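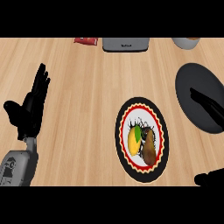

To: cell-users list
Date: Mar 6, 2020
Subject: Re: right hand sits low over the plate after recalibration

> We redid the head camera calibration on our two-arm tabletop setup and
> since then the right hand comes in low over the dark plate. The left
> hand looks fine. In the simulator everything lines up, on the real cell
> it does not. We are on the Parkine controller with the stock hands. I
> have already re-zeroed the wrist twice and swapped the cable. The fruit
> on the middle plate gets picked without trouble, it is only the right
> side of the table. Is there an offset somewhere I am missing? Also,
> does anyone still run the old table file, or did everybody move to the
> new one?

We had the same thing on the Flalura cell last June and lost most of a week to it. I doubt it is the wrist.

First check which table file the controller has loaded. When you rerun the camera calibration the Parkine tool writes a new table plane, but it does not touch the per-arm copy. Each arm keeps its own. On our cell the left arm had picked up the new plane and the right arm was still on the one from before we changed the tabletop. The simulator reads only the shared file, so it looks correct whatever the arms are doing. Look at the timestamps on the two per-arm files. If they differ, copy the shared one over both, power cycle the controller and try again. A soft restart is not enough, at least on our version.

If the files match, go to the encoder counts. With the right arm parked in its fixture, shoulder joint two should read the same value every time. Ours reads 2,961. When we had the problem it read 3,347 after a warm start and 2,961 after a cold one. That was a loose set screw on the encoder collar, and re-zeroing hid it until the next warm start. Your parked value will be different from mine, so write it down cold, run the arm for an hour, park it and read it again. If it moves, take off the rear shoulder cover and look at the collar. It is a small screw and it needs threadlocker. The factory does not put any on.

Order I would do it in:

1. Park both arms, power off, leave it off for ten minutes.
2. Power on, read joint two on both sides, write the numbers on the cell sheet.
3. Compare the table files.
4. Run the flat hand check on the bare table, left then right.
5. Only after that put the plates back.

For the flat hand check we hold the hand out with the fingers together and straight, bring it down in small steps over bare wood, and stop at the feeler gauge. Do it at four points per arm. We used to do it over whatever was on the table and it gave us nonsense, the rim of a plate is enough to throw the reading off. A black hand over a dark plate is also hard to judge in the camera view. I would not trust your eye there, either in the simulator or on the real one. Put a sheet of white paper under the hand if you want to check the gap by looking.

On the fingers: make sure all of them reach full extension. If one tendon is slack the fingertip droops and it looks just like a low wrist. We see up to 3 mm at the tip from a slack index tendon. The Hsiao tensioner works better than the one that ships with the hand, but it needs the longer bracket, and you have to take the thumb off to fit it. Allow an afternoon for the first hand. The second goes faster.

Grease: the manual says every 200 hours for the wrist. We do it at 70. The wrist on our right arm got notchy well before the interval and the old grease came out gray. Wipe the old stuff out completely first, the two types do not mix well.

To your last question, we moved to the new table file and have not gone back. The old one assumes the arm bases are level with each other and ours are not. If you stay on the old one you will have to shim the right base, and then redo the camera calibration again.

One thing I could not tell from your message is whether the error is the same across the whole right side or gets worse toward the far edge, where the containers go. The same everywhere points to the table file. Worse with reach points to the collar or to joint two in general. If you post the four readings from the flat hand check I can compare them with ours.

I have a short script that dumps the per-arm files side by side. It was written for the Grornance build of the controller, but it should run on yours if you change the path at the top. I can send it off list.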